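The Trial Unit

The gripper came in a box that had been used before for something else. Veronika Plattner cut the tape with a kitchen knife and took the pieces out one at a time: the handle, the two fingers, a bag of screws, a card with the word Draduretti on it and a phone number. The manual was in a separate envelope. It had been printed on both sides and stapled in the wrong corner, so she had to turn it every time she turned a page.

She was reviewing it for Zatidance, a newsletter that went out to people who bought equipment for small workshops and labs. The pay was 700 for a full review and less for a short one. She had told Shahram Zamani it would be a full one.

"How long do you need?" he had asked.

"A week."

"Konrad did the last one in two days."

"Konrad didn't finish the last one."

Shahram had not argued. He sent her the loan form, which she signed and dated 08/09/2020, and the unit was hers until they wanted it back.

What Draduretti sold was a kit and a service together. You held the gripper and did ordinary jobs with it, picking things up and putting them down, and it recorded what you did. You sent the recordings to them and they sent back a trained program for whatever arm you had on your bench. The kit was cheap. The service was billed by the task, and a task was 47 good recordings of the same job. If a recording was bad they rejected it and you did it again.

Veronika did not own an arm. Her cousin Anselmo Collado did. He had bought it used from Stikcombe when they closed their packing line, and it had been standing in his garage under a sheet. He agreed to let her run the program on it if she would help him carry it to the other side of the garage first.

Her apartment was small and the desk was most of it. The kitchen started a few steps behind the monitor. She put the fleece blanket over the desktop to keep the fingers from clicking on the wood, and then she had to decide on a job.

The manual suggested blocks. She had no blocks. She had the snacks that Mrs. Lương's shop downstairs had put in with her order, and she thought that clearing up after a person was a fair test, more useful to a reader than blocks. So she ate some of the snacks and left everything where it fell. The job would be to pick up one full packet and put it in the box. The wrappers would stay on the desk, and the program would have to learn to leave them alone.

The first evening went badly. The fingers opened wider than she expected and she knocked the packet over before she could close on it. She learned to come in from the front and lower the wrist at the end. The trigger was stiff. By the tenth try her thumb hurt, and she changed hands, and had to learn it again with the left.

She wrote in her notes: Trigger too stiff. Fine for ten minutes. Not fine for an hour. Rubber pads hold well, even on shiny wrapping.

On the second evening she was better at it. She stood the red packet up on its end, opened the fingers, brought them down on either side, and waited for the beep that meant the recording had begun.

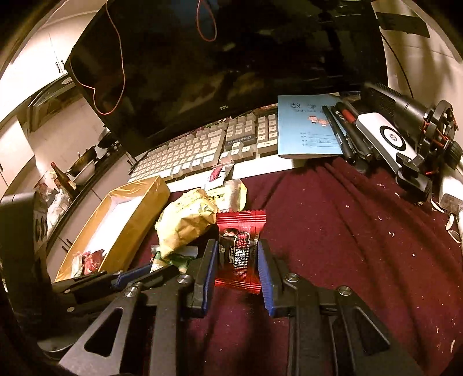
The First Batch

She sent the recordings in on the third day. The answer came the next morning from someone named Floarea Roman, whose title was Intake.

Floarea had rejected nine of them. She gave a reason for each. Two were too fast. One had a hand in it. In five the packet had been let go above the box and dropped. The last one said only: You stopped and started again. Please do it in one go.

Veronika remembered that one. The phone had rung and she had looked over at it and then gone on.

She called the number on the card. She expected a menu, but Floarea picked up.

"Do you look at all of these yourself?" Veronika asked.

"There are three of us. I had yours."

"I thought it was automatic."

"The training is automatic. The looking is us." There was a keyboard going in the background. "You have crumbs on your blanket."

"Is that a problem?"

"No. It's good. Most people clean up before they start and then it doesn't work in their shop." She typed something else. "Your left hand is better than your right. Did you know that?"

Veronika had not known that. She did the nine again with her left hand, and all of them were accepted.

The Garage

The program arrived as a file and a page of instructions. Anselmo had put a folding table in front of the arm and swept the floor, though the floor had nothing to do with it. He had also invited Konrad Michalski, who lived two streets over and said he was only there to watch.

She had brought the blanket, the box, the snacks and a bag of old wrappers. She laid them out as they had been at home. Anselmo bolted the fingers to the end of the arm and plugged it in.

The arm did nothing for a while. Then it moved out over the table, slowly, and stopped above a crumpled wrapper.

"It's going for the trash," Konrad said.

It waited there. Then it went on to the packet, came in from the front, lowered its wrist, and closed. It carried the packet to the box and set it down.

"Do it again," Anselmo said.

They did it again until it got dark. Veronika kept a tally on the back of the manual. Out of 97 tries it put the packet in the box 71 times. It never picked up a wrapper. Most of the misses came after Konrad started moving the box around between tries, and she wrote that down too.

Every time, before it reached for the packet, it stopped over the same crumpled wrapper. Anselmo thought a joint was sticking. He looked at the joint and it was fine.

Veronika went home and played her accepted recordings one after another. In nearly all of them she did the same thing. She moved her hand out, held it over the wrapper while she looked for the packet, and then went on. She had not noticed herself doing it.

She wrote the review that night. She gave the price, the tally, the stiff trigger and the name of the person who answered the phone. She put in a paragraph about the pause and took it out, then put it back — Shahram could cut it if he needed the space.

In the morning she packed the unit in its box. The thumb on her right hand was still sore. She taped the lid with her left.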